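Pledge Sheets and the Dranau Swim: How Sponsor Money Comes In

Jan 16, 2023
By Yatziri Esquivel
Sport and Community course, Cirden College

We use cookies to remember your settings. By staying on this site you accept them. Accept | Manage

Background

The Dranau Swim is a sponsored relay held at the Dranau pool every September. Teams swim lengths, and friends and family sponsor them, either with a fixed amount or with so much per length. The money goes toward free swimming lessons for younger kids in town. Last year 67 swimmers took part, and the pledges on their sheets came to $3,000.

My project looks at the part after the swim. A pledge is only a promise, and the swimmer usually has to go back and ask for the money. I wanted to find out which kinds of pledges get paid quickly, which ones drag on, and what the organizers could change before the next swim. I did not look at the swimming itself, except where the number of lengths changed what a sponsor owed.
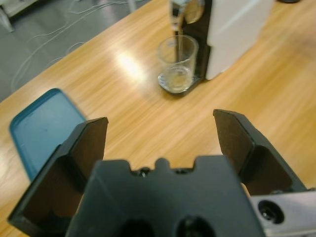

Fig. 1. Open gripper over a wooden tabletop.

Method

The organizers let me read the paper pledge sheets with the sponsors' last names covered. I also had the list of online payments from Diltov, the sign-up page they used for the first time last year. I matched each sheet to a team and marked every pledge as fixed or per length, and as paid on the day, paid later, or still open.

I then talked with swimmers from 2 of the teams. One was the Cirden team, which I know well because I swam on it the year before. The other was the Yen team, made up of people who work at the Yen boatyard, and most of them are a good deal older than us. I used the same questions for both, but the Yen swimmers gave longer answers, and I have more notes from them as a result.

Some sheets were hard to use. The ink had run on a few, and on others the column for the date of payment was blank even though the pledge was ticked. I counted those as paid later. If that was wrong, then the paid-on-the-day group is bigger than my chart shows.

What the sheets showed

Fixed pledges were paid faster than per-length pledges. A lot of them were handed over at the same time the sponsor signed, before anyone got in the water. Per-length pledges can't be settled that way, and the sponsor has to hear the final number first.

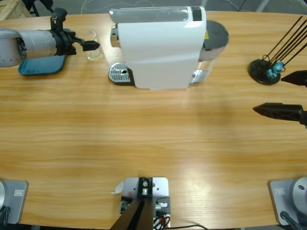 The final number was a problem in itself. Lengths were counted by a person at the end of each lane with a clipboard, and the official results went up on the pool notice board a week later. Swimmers who did not go back to the pool that week had to guess or wait. Several told me they felt awkward giving a sponsor a number they weren't sure of, so they put off asking.

Large per-length pledges were the slowest of all. One swimmer on the Yen team had a sponsor who signed up for a dollar per length, expecting a short swim. The team reached 100 lengths. The sponsor did pay in the end, but in parts, and the swimmer said he would write a top limit on the sheet next time.

Pledges made through Diltov did better than paper ones for both types. The page takes a fixed pledge right away and sends a message when the length count has been entered. It did less well with older sponsors, and the Yen swimmers mostly stayed with paper for that reason - their sponsors were customers at the yard who paid in cash.

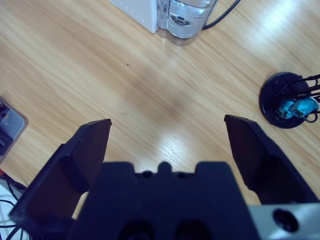
Should a sponsor pay the full amount if the swimmer stops early?

A fixed pledge is normally paid in full, and a per-length pledge covers only the lengths that were swum. The Dranau sheet doesn't say this anywhere, and both teams had sponsors who asked.

Suggestions

The results should be read out at the pool before people go home. Rutilio Escobedo, who ran the desk last year, told me the counts were already finished by then and were only held back to be typed up.

The sheet needs a line for a top limit, and one sentence about stopping early. It would also help to have a closing date printed at the top. At present the sheet says "please return soon," and I found sheets that came back well after the lesson money was supposed to be handed over.

I would keep paper. Moving everything to Diltov would make the records cleaner, but the Yen team would lose sponsors.
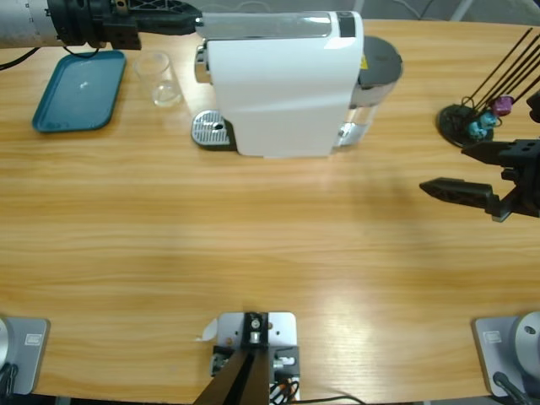

Yatziri Esquivel

What I would do differently

I started too late. By the time I asked to see the sheets, some swimmers had thrown away their own copies, and I couldn't check the blank dates with them. I should also have spoken with sponsors directly. Everything I know about why they paid late comes from the swimmers, who might see it differently.

My chart groups all the teams together. A second chart by team would have been more useful, but the small teams had so few per-length pledges that I left it out. The raw counts are in the folder I handed in with this report, and next year's class is welcome to use them.

Comments

Hoi-yan Kong
I was one of the people with a clipboard. The counts were done before the last team had changed, so reading them out is no trouble. We just need a working microphone.

Wyn Pritchard
Good report. Did you look at whether kids' sheets were slower than adults'? My daughter's took ages, mainly because her grandfather kept losing his checkbook.

Yatziri Esquivel
Thanks! The sheets don't give ages so I couldn't tell. I'd have to ask for that on the sign-up form.

Tzu-hsuan Tsai
Top limit line is a good idea. Please put it on the online page too.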